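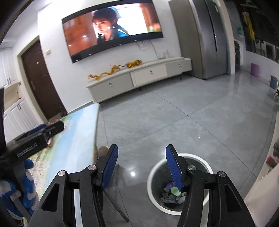 What is teaching by demonstration in robotics? It is a way of giving a robot a new task by having a person carry the task out first, either with a tool held in the hand or by steering the robot from a distance, and then training a control program on the recordings.

Teaching by demonstration, also called learning from demonstration, differs from ordinary robot programming in that no one writes out the motions. The program is fitted to many examples and is expected to cope with small changes in the position of objects.

Methods

Three methods are common. In kinesthetic teaching, a person takes hold of the arm and moves it through the task. In teleoperation, the operator uses a joystick, a headset or a smaller copy of the arm, and the robot follows. In hand-held collection, there is no robot at all: the person works with a gripper that has the same fingers as the robot's, and a camera mounted on it records the view — usually together with the opening of the jaws.

Hand-held grippers are easy to carry and suit work in ordinary homes, such as clearing a table or dealing with a wastebasket. Their main weakness is that a person can reach in ways an arm cannot, so part of the material may be unusable. Teleoperation avoids this but is slower and needs the robot on site.

Amount of data

Needs vary with the task. The Brumau household set, put together under Margarida Paiva, holds 4000 demonstrations from 11 homes, with about 300 for its most common task. The later Clollard set used teleoperation only and stopped at 500.

Terms

A single recorded attempt is called an episode. Failed episodes are normally removed, although some groups keep those in which the operator corrects a mistake — a dropped object picked up again, for instance.

See also: Imitation learning, Remote manipulator, Robot end effector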